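Robotics Lab II - Handout 5: Comparing Grippers on a Two-Arm Bench
April 2, 2018

Bring this to lab. Last time 22 of you asked me questions that were answered on the handout, and I would like that number to go down.

What we are comparing

Two grippers, the Salley and the Flarkier. Both are parallel-jaw, both bolt to the same wrist, and both come with a data sheet written by an optimist. The Salley opens wider. The Flarkier closes faster and reports jaw current, so you can tell when it has met something solid, such as a cup or your sleeve.

The controller is the Barros for everyone. If your login still says Dolbridge, you are on the old one and your log files will be saved somewhere neither of us will ever find.

Why cups

Plastic cups taper, which is bad for parallel jaws. Grip near the rim and the wall flexes. Grip near the base and the cup tips as soon as the arm moves. They are also cheap, and after December's unit on glassware the department has asked me to think about cheap.

Before you read the next section, look at the stereo pairs and decide for yourself which moments you would trust a gripper to get through.

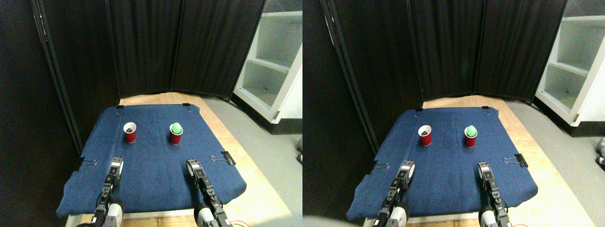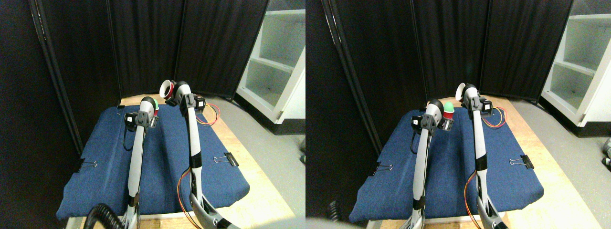
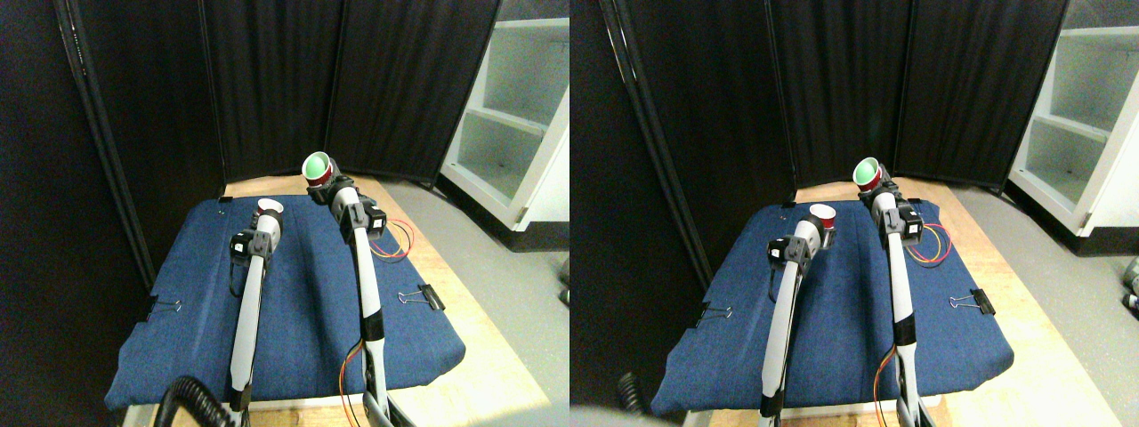
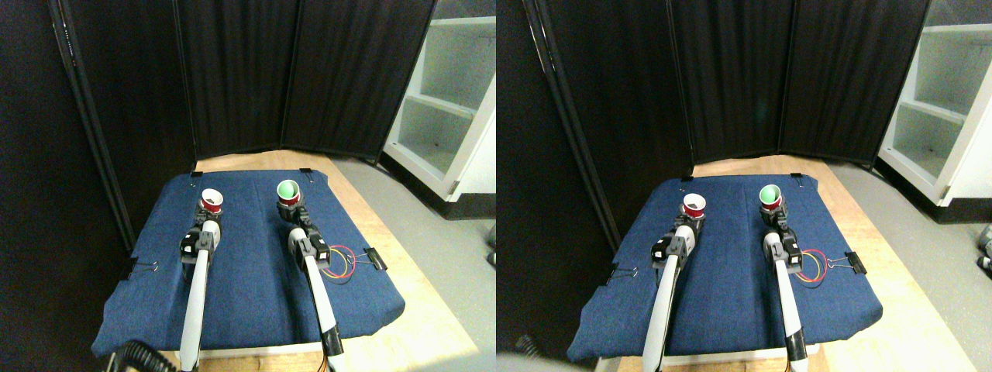

Fig. 1-4. Stereo pairs from the two-arm cup bench. Not necessarily in time order.

Reading the pairs

Start with Fig. 1, where both grippers are open and the cups are standing on the mat. It is the easy case for the vision code: nothing is covered up, and the green object sticks up above its rim. Use it to check your left-right matching before you try anything harder.

Fig. 2 is the hard one. The cup next to the left arm is partly hidden, and the two views disagree about how much of it there is. A detector that runs on one view alone will give you a confident answer. Please do not hand me a confident answer.

In Fig. 3 the cup with the green interior is tilted toward the viewer. In Fig. 4 both cups are upright in the grippers. Write down the tilt you estimate for each cup in both figures, from each view separately, and then compare.

Settings

Command rate is 700 per minute on the Barros. Leave it there. Jaw force starts at 5 on the dial and goes up one step at a time - if you jump straight to the top, you will learn about plastic and very little about grippers.

Clip the mat down at the edges before you start. A mat that slides will make both grippers look equally bad, and I have graded that report already.

What to hand in

A table of trials for each gripper, failures included. Last year's class logged 387 trials and, by their account, dropped almost nothing. I was in the room.

One page on which gripper you would pick and for which job. "It depends" is allowed as a first sentence but you have to write a second one.

Raw logs go in the course folder, with the gripper name in the file name. Spell Flarkier correctly or the script skips it.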